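Zirkimard: a written record of wooden boards and tabletops

README and data card, version 2

Zirkimard is a collection of plain descriptions of flat wooden surfaces people work on: benchtops, bread boards, kitchen worktops, drawing tables, and boards bolted or clamped to something else. There are 1570 entries covering 671 surfaces. Some surfaces were described once and forgiven. Others were described several times by people who couldn't agree on what a knot was, and all of their versions are in here.

If you've come looking for a strength table or a guide to buying a worktop, the record will disappoint you at length. It's good for seeing how people put a piece of wood into words, and for checking your own wording against somebody else's before you send a joiner to the wrong board.

What's in the folder

entries.csv has one row per description.
surfaces.csv has one row per surface, with its size class and where it lives.
endex.txt is the word list. See below, with patience.
changes.txt says what we altered and, where we can bear it, why.
notes/ is everything that wouldn't fit in a column. The longest file in it is about a pastry board.

How the entries were made

Most of the surfaces are in and near Tumport, in workshops, church halls, two school kitchens and the back rooms of shops. The describer stood at the long side, looked at the board in whatever light there was, and wrote down what could be seen without lifting, scraping, sniffing or asking the owner. Owners know a great deal about their boards. A fair part of it is about other boards.

Descriptions were typed up the same evening where possible. Entries typed up later carry a "y" in the column late, and you may notice they're shorter and more confident.

No surface was cleaned for the purpose. One was cleaned by its owner between the first description and the second, which gave us a new colour, a visible seam and a small argument. Both entries stand.

The fields

surface_id: a number with no meaning. Version 1 used numbers with meaning, and we had to renumber the lot when a table moved house.

timber: the name of the wood, if the describer was willing to give one. "Pale hardwood" is allowed. "Nice wood" was allowed in version 1 and has been sent back to its authors.

tone: light, middle or dark, plus free text. The free text has done a lot of living. Cream, straw, biscuit, weak tea, strong tea and "the colour of the old piano" all occur. We left the piano in.

build: single piece, planks, blocks, strips or unsure. The describer goes by seams, so a very well made joint will come out as a single piece. We consider this a compliment to the joiner and an error in the data.

run: which way the planks or grain go when you stand at the long side. Across means left to right. It took us most of a winter to settle that, and there are still rows marked "across (the other across)".

seams: where they lie, in words, such as "upper part" or "a third of the way down from the far edge". We don't give distances. Early on someone brought a tape measure, and the entries from that Wednesday are all about the tape measure.

figure: knots, streaks, swirls, ripples, and where on the surface they gather.

edge: what the front edge looks like, if it differs from the top.

fixing: what appears to hold the board down, if anything does. The word "appears" is part of the field. A bolt head tells you there's a bolt head. Whether it's holding anything is between the bolt and whatever's under it.

under: what the board sits on, where that can be seen.

wear: cuts, rings, burns, dents. Blank means the describer didn't write anything. It doesn't mean the board has led a blameless life.

Boards on top of other things

About a board lying on another surface, version 1 said only "on table", which turned out to cover everything from a breakfast tray to a slab of maple on perforated panelling. Version 2 splits the two layers. The board gets its own row in surfaces.csv, and what lies beneath goes in under, with its colour and any holes, ribs or joins of its own.

Perforated tables need a word. They're popular wherever people like to bolt something down and then change their minds a week later. A plank board laid over one covers most of the holes, so describers tend to write three lines on the grain and then "blue, holes" for the table, as if the holes had wandered in. Please give the table its due. Say whether the grid is regular, whether there are seams between panels, and on which sides of the board you can still see it.

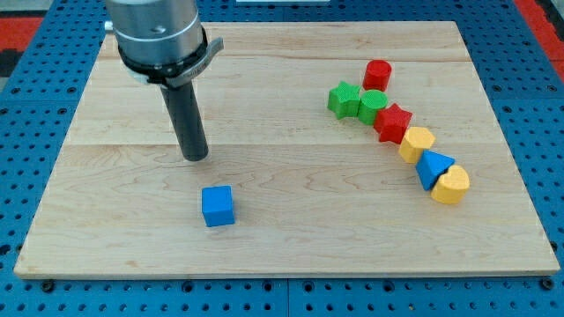 One reader of version 1 wrote to ask why a seam and a streak should be kept in separate columns when, from standing height, she could rarely tell one from the other, and added that her own kitchen table had gone down as planks on the strength of a long dark streak and a describer in a hurry. She's right about the table, and the row has been corrected. The columns stay apart. A seam goes straight and keeps going. A streak wavers, fades, and generally behaves like something that grew. If you follow the line to the edge with your eye and it loses interest halfway, call it a streak.

For the maple board on the blue pegboard, the entry reads as follows:

timber: maple
tone: light; pale, tan and cream, darker streaks
build: planks, wide
run: across
seams: one in the upper part, one roughly a third of the way down
figure: wavy streaks, small knots, swirling lines, strongest in the lower middle
edge: thin strip along the front, lighter than the top
fixing: dark round bolt heads just in front of the board, towards the left and right corners; appear to fasten it
under: blue perforated table, small round holes in a regular grid, faint panel seams; seen on all sides
wear: (blank)

We'd call that a decent entry. It's a little dry. The swirls in the lower middle deserve a better word than "swirling", and endex.txt has several, though the first one you'll find is "porridgy" and we can't recommend it.

The Endex list

Endex began as an index with a typing mistake and is now too widely quoted to fix. It holds 400 words and phrases that describers used for wood, each with the plainer term we file it under. "Cat's fur", "tide marks" and "wet sand" all go to ripple. "Eye", "button" and "full stop" go to small knot. "Thumbprint" goes to swirl, except in the notes on a café counter, where it was a thumbprint.

The filing isn't science. Where a phrase could go to more than one plain term, we picked the one most describers meant when we asked them, and where they'd forgotten what they meant we picked the shorter. The original wording is always kept in the column said, so nothing is lost if you think we've got it wrong.

Known faults

Pale woods are over-represented. Tumport went through a pale wood phase and hasn't come out.

Undersides are missing altogether. We know the interesting side of a board is often the one with the pencil marks on it, but turning over other people's tables loses you their goodwill, and in one shop it lost us the biscuits too.

The timber names are only as good as the people giving them. Beech, birch and maple have been swapped about freely in the older rows. Where an owner had a receipt, the column proof says "y". It hardly ever says "y".

The rows from the Kerr furniture store describe new tables under shop lighting, and everything in them is honey-coloured. Filter on place if you need tones you can trust.

Several entries describe the weather.

Using it

The files open in any spreadsheet. Semicolons separate the fields, a choice that pleases about half of all spreadsheets. If everything lands in one column, tell yours to expect semicolons and try again before writing to us.

You may copy, cut up, rename and print the record for any purpose, paid or unpaid. Keep the name Zirkimard and the version number with it. If you make corrections, put them in a new column and leave the old words where they are. We've grown fond of some of them.

Adding a surface

Copy the blank row at the foot of entries.csv, fill in what you can see, and leave the rest empty. Describe the board before you describe what you think of it. Send one surface per message, please, with the room and the time of day, because a board at four in the afternoon and the same board at breakfast have been entered as different timbers before now.

New rows go in each June. Anything that arrives after that waits in notes/, next to the pastry board.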